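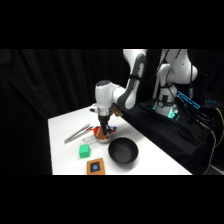
Put the small bowl down first and leave it alone, a reader from the Brisley group wrote to us after the July issue of this guide, because everyone in her lot had been starting with the big one and then shuffling it all about for ages. Fair enough. The order below has been changed to suit.

4. Laying the table

Read all of section 4 before you start, it's short. If you've already got stuff out from section 3, put it back in the tub.

You will need:

Small metal bowl
Large black bowl
Long tongs
Small wire tool
Green cube
Flat tile with the blue dot
Filling pieces, any mix
Soft cloth, for wiping

4.1 Table top

1. Clear it. Mugs, pens, phone, the lot.

2. Wipe with a damp cloth, then a dry one. A pale top is best. Dark bits show up better and you find dropped pieces sooner.

3. Check for wobble. Lean on each corner. Fold of card under the short leg if needed.

4. Plain dark cloth behind if you have one. Let it hang, don't stretch it. Keep the bottom off the table top or it drags things with it.

Note: glass tops are fine but noisy.

4.2 Bowls

5. Small metal bowl goes down first. Left of the middle. Not near the edge.

6. Fill it away from the table and carry it over. Overfilling is the usual mistake. A piece or two poking up over the rim is all right, a heap isn't.

7. Large black bowl next, nearer the front and to the right. Leave a clear gap between the two, enough for a hand to go down flat.

8. Look into the black bowl and make sure nothing's been left in the bottom from last time. Dark bowl, dark pieces, easily missed.

CAUTION: Metal bowls slide on a polished top. If yours does, a scrap of rubber matting under it, cut smaller than the base. Don't use sticky tape, it leaves a mark on the bowl that only comes off with a lot of rubbing.

4.3 Tongs and wire tool

9. Tongs to the left of the small bowl, on a slant. Square to the table also works but people knock them more.

10. Open and close them once before you put them down. If they stick, see 4.6.

11. Wire tool close by the bowl, in reach. Don't rest it across the rim, it rolls off.

Note: older Drornum sets came with a longer tool. Use it the same way, just give it more room.

Note: left-handed? Swap everything over, bowls included. Do not swap the tongs only. We had that in the last edition and it was wrong, sorry.

4.4 Cube and tile

12. Green cube in front of the small bowl, a bit to the left. Flat on the table, not propped.

13. Tile at the front edge, pattern up. All of it on the table, no overhang.

14. Stand back and look from the front. Everything should be seperate, nothing touching. If two things touch, move the lighter one.

If you've lost the cube, any bright block near the size will do. If you've lost the tile, use a coaster for now and order a new one with the form at the back. Laitinen tiles fit the tub as well, but they are thicker and the lid won't quite shut on them.

4.5 First go

Do this sitting or standing, whichever. One person at a time.

a. Pick one piece out of the small bowl. Move it to the black bowl. Let go low down, don't drop from a height.

b. Carry on until you've moved 12. Stop there the first time.

c. Tip them back and do it again with the tongs. Slower. Soft pieces squash if you grip hard so go easy.

d. Wire tool last. It's for stirring up the filling so the pieces at the bottom get a turn. Gentle, round the side, or you'll have it all over the table.

Anything that lands on the table top stays there till the end of the go. Anything on the floor gets picked up straight away.

CAUTION: Small pieces. Not for under-threes, and not to be left out where they or a dog can get at them. The filling isn't food even if it looks like it. Nor should food be used as filling in the same bowl later on, keep one bowl for one job.

4.6 If it goes wrong

Bowl tips over when you reach in
Too light or too near the edge. Move it in and add more filling.

Tongs stick
Wash, dry, open and shut a few times. If no better there is probably grit in the hinge end. Old toothbrush.

Tongs spring open and flick the piece away
Gripping too near the tip. Hold further back and squeeze less.

Cube keeps getting knocked
It's too close to the bowl. Forward a bit and check again from the front.

Can't see pieces in the black bowl
More light from above. A lamp to the side throws a shadow into it and makes things worse.

Wire tool bent
Small bends can be pushed back with your thumbs. If a wire has come loose, bin it. Sharp.

4.7 Washing up and putting away

15. Pieces out first. Count them into the bag if the set is shared.

16. Bowls, tongs and wire tool in warm soapy water. A basin with 600 ml in is plenty for the small things, more for the black bowl obviously.

17. Rinse. Dry by hand. The metal ones go spotty if left to drain.

18. Cube and tile get a wipe only. Do not soak the tile, the edges lift and then it wont lie flat.

19. Back in the tub: black bowl at the bottom, small bowl inside it, filling bag in the small bowl. Tongs and wire tool down the side. Tile flat on top, cube wherever there's a gap.

20. Lid on, press all round.

Note: don't store it damp. Leave the lid off for 2 hours if you're not sure.

4.8 Spares

Nilik sells the bowls, tongs and wire tool singly. Cube and tile come as a pair, no splitting. Filling is sold by the bag. Have the number from the underside of your tub lid ready when you order. Up to 22 items on one form, use a second form after that.

Tubs with the old round lid: please say so on the form. The tile is a different size and we can't tell from the number alone.

Changes in this edition: order of steps in 4.2, left-handed note in 4.3 put right, washing notes for the tile added. Rest as before.

Section last checked September 29, 2026. Section 5, Using two sets on one table, follows.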